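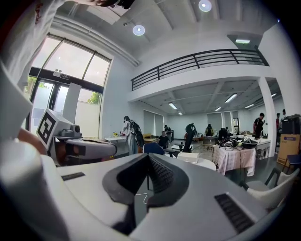 A borrower at the Ondholm stop wrote on last winter's comment card that the van should stay half an hour longer, because by the time she had walked down from the school and found her large-print books it was already packing up. We have changed the timetable, and we need another driver to make it work.

Mobile Library Driver and Assistant
Part-time, permanent
Jellside Regional Library

The job

Jellside Regional Library runs one mobile library van out of the Melis branch. It has 3,669 registered borrowers and makes 13 stops over a two-week run, mostly at halls, schools, general stores and one seniors' residence. From May there will be longer stops at Ondholm and at the two lake road stops, and the run will no longer fit into one person's hours.

The new driver will work 21 hours a week over three days. You will drive the van, park it, open it up, serve borrowers for the length of the stop, close it and move on. On most days you will be the only staff member on board. About a third of your time is spent at the Melis branch, where you unload returns, pick the requests for the next run and restock the shelves.

What you will do

Drive the van on a set route in all seasons, including on gravel roads.
Do the walk-around check each morning and fill in the log book.
Issue, return and renew items, and sign up new members.
Help people find something to read. Some borrowers hand over an empty bag and ask you to choose.
Take requests and enter them in Flinix, our circulation system.
Carry book crates to the door at the seniors' residence.
Keep the inside of the van clean and the steps clear of mud, snow and ice.
Report faults to the Melis branch the same day.
Hold a short story time at two of the school stops when visitors are permitted.

What you need

A full driver's licence for this class of vehicle, or a full car licence and a willingness to take the test within six months. We pay for the lessons and one test. If you need a second try, we pay for that too, but not a third.

A driver's abstract issued within the past 30 days. One minor ticket does not rule you out. Tell us about it in your letter.

To be able to lift a full crate, go up and down the van steps many times a day, and stand for most of a stop. Talk to us if you could do the work with some changes to how it is set up.

Basic computer skills. Flinix takes a couple of weeks to learn and you will learn it beside someone who uses it every day. It also has an offline mode, which you will come to know well, as there is no signal at four of the stops.

A clear criminal record check for work with children and vulnerable adults. We will ask for this only if we offer you the job, and we cover the fee.

It would help if you have

Worked in a library, a shop, a school or anywhere else with a counter.
Driven a larger vehicle in winter.
A current first aid certificate.
A second language spoken in the region.

You do not need a library diploma. The present driver came from a feed store.

Hours

Week one: Tuesday, Wednesday and Thursday, 8:30 to 4:00, with a half-hour unpaid lunch.
Week two: the same days, but the Thursday shift starts at noon and ends at 7:30 for the evening stop at Ondholm.

The van does not go out when the school buses are cancelled for weather. On those days you work at the Melis branch if you can get there safely, and you are paid either way. There are no weekend shifts. Once or twice in summer we take the van to a fair, and those days are offered as extra hours at the usual rate.

Pay and benefits

The position is on Step 3 of the library's support staff pay scale, which is posted at the Melis front desk and will be sent to anyone who asks. New staff may start a step higher if they already hold the right licence. You join the pension plan from your first day, and the dental and vision plan after three months. Vacation is three weeks a year to start, worked out on your part-time hours. We supply a winter jacket, gloves and ice cleats. We do not supply boots, but there is a yearly allowance toward them.

Training

You will spend your first three weeks with the present driver, riding along for one and driving for two. After that you will have a phone number to call during every shift. It is answered at the Melis desk whenever the van is out, including the Thursday evening.

Working safely during the pandemic

At the time of posting, borrowers come onto the van one household at a time. Masks are required on board for staff and public. Returned books sit in closed bins before they are handled again. Some people prefer to be served at the steps, and we do that for anyone who asks. These rules follow the health unit's advice and may change before you start.

Questions we are often asked

Can I take the van home? No. It stays plugged in at Melis overnight. The block heater needs the outlet and the yard is locked.

Is there a washroom on board? No. Every stop has one you can use, either in the hall or in the store beside it. At the lake road stops it is a short walk.

Can two people share the job? We would rather have one person, but if you have a partner in mind and a plan for the split, send us both résumés in the same envelope or email.

Could the hours go up later? Possibly. There have been requests for a stop further up the lake road. No money has been set aside for it this year.

How to apply

Send a résumé and a letter of no more than one page to the Melis branch, by mail or through the form on the library's website. You can also leave them in the book drop in an envelope marked Driver. In the letter, tell us what you have driven, what kind of work you have done with the public, and when you could start. Please give two references. We won't call them without asking you first.

Applications must reach us by 5:00 p.m. on April 30, 2021. Interviews will be held at Melis in the first half of May — in person with distancing, or by phone if you prefer. Anyone interviewed will be asked to take a short drive in the van with a staff member, on a route through town and back.

We will write to everyone who applies, whether or not they are given an interview. If you need this posting in large print, or need anything arranged for the interview, call the Melis desk during opening hours.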